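How to keep coats fresh between seasons

In May I put my winter coats away. First I brush each one and empty the pockets.

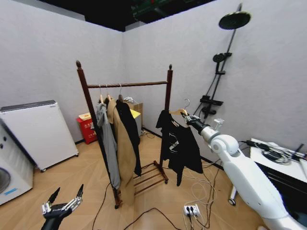 Air is the second thing. I leave coats out for 2 days before storing. A long one, like the tan coat on the rack, needs free space down to its hem.

Use wooden hangers with wide shoulders. Thin wire makes bumps in the cloth, 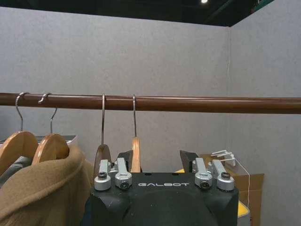
and these bumps are difficult to steam out later. Leave 3 fingers between hangers.
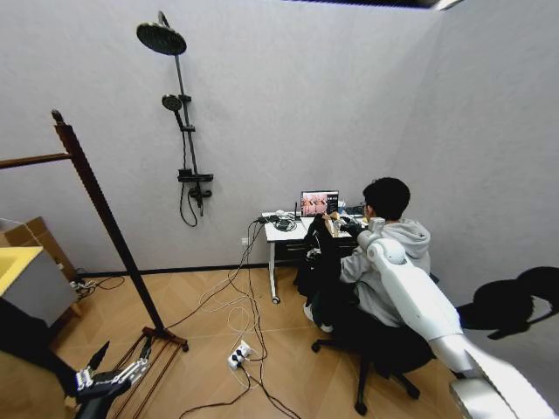 Removing smells

Steam the lining, then let it dry fully.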